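Teodora Angelovski has read 2,253 apology letters, and she would like it known that very few of them were sorry.

She keeps them in a back room of the Stulberg Library, filed by who was at fault. The largest section is landlords. "Then airlines, then brothers," she says, pouring tea into a mug with no handle. "Brothers are the better writers. An airline has never made me cry."

Angelovski began collecting in November, the year her dry cleaner lost a winter coat and sent a letter regretting "any inconvenience you may have felt." She read it to her neighbor, Chi-keung Tse, who went upstairs and returned with a worse one from his dentist. By the end of the week she had a folder. By spring she had a shelf, and a sign-up sheet for people who wanted to bring theirs in person and watch her read it.

"They stand there," she says. "They want to see my face. I have learned to do a face."

The collection is now open to the public on the 6th May each year, and by appointment the rest of the time, provided you call before lunch and do not mind the radiator. Visitors tend to go straight for the love letters, which she considers a beginner's mistake. Her own favorite came from a man in Turik who had backed a truck into his cousin's fence. It runs to 3 pages, and the fence comes up on the last one.

"Before that it's all weather," she says. "He really wanted her to understand the fog."

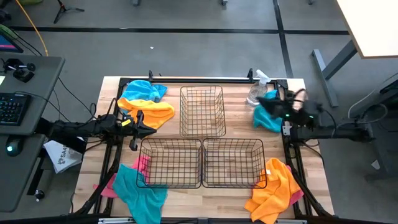
What makes a good apology letter?

"Saying the thing you did, in the first line, with a verb in it," Angelovski says. "I broke your lamp. I forgot your wedding. After that you can go on as long as you like, and people do."

She is hard on the word "if." She is harder on "mistakes were made," which she files in a box of its own, under the sink. Asked whether she has ever written an apology herself, she gets up to look for the sugar.

I-hsuan Lau, who comes in on Fridays to type up the catalog, answers for her. "Two," Lau says. "One was to me. It was mostly about parking."

"It was a good letter," says Angelovski, from the cupboard.

"It had fog in it," says Lau.

The library has asked her to trim the collection by 100 letters before the roof work starts, and she has so far parted with one, a duplicate. The request came in writing. It opened by saying the library was sorry for any disruption this might cause, and she has put it with the landlords.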